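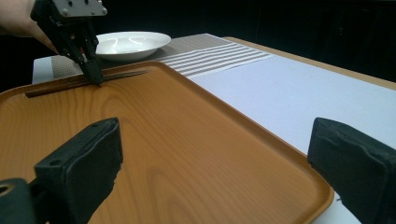

Is Rillthorpe worth an overnight stay, or is a day trip from Brisden enough?
A day trip covers the harbor and the main street, but stay over if you want to walk the cliff path.

2 min read

marlow_k
We're going in August and trying to decide. My wife wants the slow version. I'd be fine with lunch and a walk around the harbor.

tidechart
Stay the night. The day visitors leave on the 5:00 bus and the town gets quiet. We ate outside at the Langlois and had the whole waterfront to look at. Rooms face either the water or the parking lot, so ask when you book.

Pell_Road
I don't agree. We did two nights and that was one too many. The shops close early, and the museum is 2 rooms. The cliff path is nice but we were done with it before lunch.

tidechart
Which way did you walk it? If you only went to the lighthouse you missed the better half. Keep going to Ernido and come back on the ferry.

Pell_Road
Lighthouse and back. Didn't know there was a ferry.

bernadette pruvost
The ferry from Ernido doesn't run in bad wind, so check at the dock before you set out. Walking back is a long way if you're tired. I've been going for years and I still think one night is right. Two if you like to read on a bench.

gus_h
Parking is the real problem in August. The town has 800 people and one lot. We circled it twice and ended up on the hill. Take the bus from Brisden.

marlow_k
Thanks. One night, water side, and we'll take the bus. Does anyone know if the Langlois will hold bags before check-in?

tidechart
They held ours. Behind the desk, no charge.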